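Castden folding workbench, 17 months in

Bought this in March last year for the garage. Needed something to fix stuff on that wasnt the dryer lid. Paid full price, no freebies.

Setup

Took me one evening. Legs swing out, two pins each side, done. Instructions are one sheet and the drawings are tiny. Hamish Waaka next door has the McPhee and his took longer, plus he had a bolt left over.

Daily use

Top is rated for 500 pounds. Never got near that. Had a generator on it, a door, a bathroom vanity. No wobble on concrete, a bit on the driveway. Height is good for me at six foot, my wife thinks its too tall.

Mostly it gets plastic and trim jobs now. Old panels, covers, things with clips that snap if you look at them wrong. Top doesnt scratch them as long as you sweep it first. I don't always sweep it first.

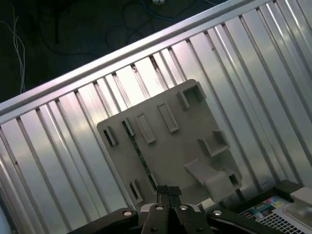

What I don't like

The clamps. Jaws are fine but the handles slip when you really crank down. Swapped mine for a Lirketti pair, much better, should of done it sooner. One leg pin went missing in the first winter and Castden wanted shipping on top of the part so I used a bolt.

Also the finish. Spilled wood glue once, scraped it off, left a pale patch.

Worth it?

At $200 yes. I've seen it listed higher and at that price I'd look at the Berkerov, heavier but the clamps are decent out of the box. Four stars. Would be five with better handles.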